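Pale Tops, Please
Vilém Štefanec
18 Jun 2020

The repair shop at Husstead replaced its worktables last October, and the new tops are dark gray. I was asked for an opinion before the order went out. I gave it, in writing, and the dark gray tops arrived on schedule. What follows is a longer version of the same opinion, for anyone who still has an order form open.

My position is that the top of a table used for small work should be a light, warm, neutral color: beige, cream, pale tan. It should be plain, without a printed grain or fleck. The color should be written into the purchase specification next to the load rating and the height. In most specifications I have read it appears under "finish," at the end, where the supplier is invited to offer whatever is in stock.

The usual argument for a dark top is that it hides dirt. This is correct, and it is the main objection to it. Flux residue, oil, metal filings and spilled coffee are all present on a dark top in the same amount as on a light one. The difference is when they get wiped up. On a light top the person at the bench sees the oil and reaches for a cloth. On a dark one the oil is found later, on the underside of a customer's circuit board or on a sleeve. A surface that looks clean at the end of a shift tells the supervisor very little unless dirt would have shown on it.

The second argument is glare. It deserves more respect, because glare is a real cause of eye strain and a white gloss top under a bright lamp is unpleasant to work at. But glare depends mostly on gloss and on where the lamp is. A polished black top throws back a sharp picture of the lamp tube, and I find that harder to work over than an even pale field. The remedy is to specify a low-sheen finish and move the lamp to the side. Pure white I would also leave alone. The eye has to adjust each time it moves between the part and the background, and a slight shift toward beige takes the edge off that without giving up much reflected light.

Reflected light is the part of the case that can be measured. At Husstead I set a meter at bench height and adjusted the lamps until it read 700 lux. I then held it face down, a hand's width above the old cream top, and read what came back up. I repeated this over a sample of the dark gray. The dark sample returned so little that the undersides of the test parts had to be inspected with a flashlight. Over the cream top they could be read unaided. A pale table is a weak second lamp that points upward, fills in shadows under overhangs, and uses no power. A buyer who chooses a dark top will usually be asked for task lamps within the year, and these are charged to another budget, so the two decisions are never compared.

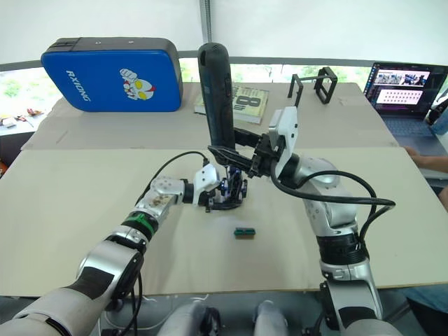

A light beige table and a tall black cylindrical handheld device.

Contrast is the next point. Most of what is handled on a bench today is black or dark: tool grips, cable jackets, chip packages, rubber feet, screws with a black oxide finish. Dark objects are found quickly on a light ground. A dropped black M2 screw on a dark gray top is for practical purposes gone until it is swept up. I accept that the reverse case exists. Shops that handle mostly clear or white parts, such as lens blanks or nylon spacers, have a reason to want a dark field, and they should get one as a mat. A mat can be lifted off and costs very little. A top is glued and screwed down and will be there for as long as the lease.

I have heard it said that a mat solves the problem in the other direction too, and that a pale mat on a dark top gives everyone what they want. In use it does not work so well. The mat covers the middle of the bench, and small parts do not stop at the middle. They roll to the back edge. The mat also leaves a border, and the border becomes storage. A surface should be correct over its whole area and be locally modified when a job calls for it.

Then there is wear. Suppliers describe dark laminates as forgiving, and with stains they are. With scratches they are much less so, because a scratch in a dark decorative layer usually shows as a pale line. On a beige top of the same construction the line is nearly the color of its surroundings. The old cream tops at Husstead were 39 years old when they were taken out. They had burns along the front edge and a few deep cuts, and from normal standing height the fine scratching could not be seen at all. I do not expect to say the same of their replacements, which showed a visible arc of scuffing at the end of 6 weeks where the vise base is dragged across.

Cost is sometimes raised, and it can be dealt with briefly. In the quotation from Nevow the pale and dark versions carried the same price and the same lead time. Baláž charged slightly more for the pale one in a chemical-resistant grade. The difference was smaller than the delivery fee. I would not build an argument on it either way.

What remains is appearance, and I suspect this is what decides most orders. Dark gray photographs well in a brochure. It matches cabinets and door frames, and it looks recent. Beige looks like a school or a clinic built several decades ago. I have no answer to this as a matter of taste. I would only point out that the person who approves the color generally sees the bench empty and from the doorway, and the person who uses it sees it from close up, covered in parts, for most of the working day. Where these two disagree the second should have the larger vote.

A workable clause need not be long. Mine reads: "Work surface to be plain light beige or cream, low sheen, unpatterned, same color to all edges. Supplier to provide a sample large enough to cover with two hands, for approval under the lamps installed in the room." The last sentence matters most. Samples are normally approved in an office by a window, and the Stunent beige I once accepted by daylight turned a distinct pink under shop tubes. It was still a better surface than dark gray, but I have asked for the larger sample ever since.

Husstead will order tops for its second room next year. I have sent the clause again.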